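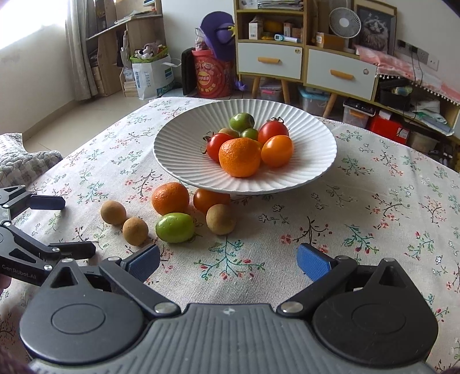
Leave the tomatoes out

Fridge tomatoes taste of cold water. There, said it. Kamlesh Pandey wrote in the Droltside newsletter that anything left on a table is "waste waiting to happen" and I've been cross since breakfast.

A big white plate, a nice cloth, done. Red ones, orange ones, the green ones too, give them time. Mandarins in with them, why not. And if a few end up on the cloth instead of the plate, fine, you'll eat those first. You eat what you see. Mine go in 3 days, tops, and thats with only two of us in the house.

The fridge drawer is where fruit goes to be forgoten. Found a mandarin in ours in February. Hard as a golf ball. Never had that happen on the table.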